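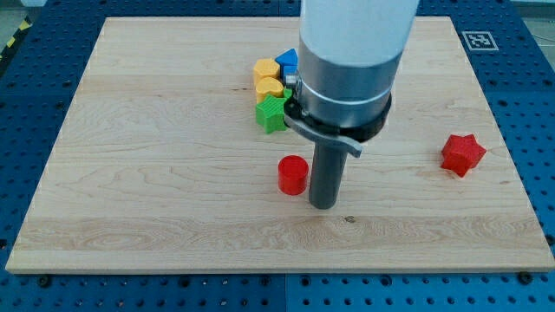
Support > Plandora Scorebook > Set-up guide > Section 2: Preparing a season

2. Preparing a season

This section explains how a club scorer creates a season in Plandora, loads the squad and opens the first fixture. It applies to baseball and softball clubs. Clubs moving from paper scorebooks should read section 6 before entering past results.

Before you begin

You will need your club number, the registered squad list and the league's fixture file. Only an account with the Scorer or Secretary role can create a season.

2.1 Creating the season

1. Sign in and select Club, then Seasons.
2. Select New season. Enter the name exactly as it appears on the league's registration form.
3. Choose the number of innings for a standard game. Junior divisions may differ, and the setting can be changed for each fixture.
4. Set the run-rule margin, or leave the box blank if the league has none.
5. Select Save. The season is shown as Draft until it is opened.

Caution: The innings setting cannot be altered once a game has been scored. Check it against the league rules before saving.

2.2 Loading the squad

1. Open the draft season and select Squad.
2. Select Copy from last season, or Import to load a file.
3. Check each player's batting side, throwing arm and shirt number. Two players may not share a number on the same date.
4. Mark any player who is registered with a second club as Dual.
5. Select Confirm squad.

Note: An import file may hold up to 2,000 rows. Larger files must be divided.

2.3 Carrying career records forward

Career totals are kept separately from season totals and are not copied automatically.

1. Select Records, then Carry forward.
2. Enter the closing figure for each category. A pitcher with 1,745 career strikeouts, for example, is entered as 1745 without the comma.
3. Ask a second official to check the entries and select Approve. The person who typed the figures cannot approve them.

Coaching records follow the same steps. Wins gained as an assistant coach are not accepted.

2.4 Opening the first fixture

1. Select Fixtures and load the league file.
2. Confirm the ground for each home game. Clubs with more than one diamond, such as Sindcombe, should also choose the field.
3. Assign a scorer and a reserve scorer.
4. Select Open season. Line-ups can now be entered, and close at the time set by the league.

Caution: Opening a season sends a notice to every registered player. It cannot be withdrawn.

If the fixture file is refused, note the error code. Code 111 means that a team name in the file does not match the club register – correct the name and load the file again. For other codes, contact Savita Dhillon at the scoring desk, quoting your club number. The desk is closed on Wednesday.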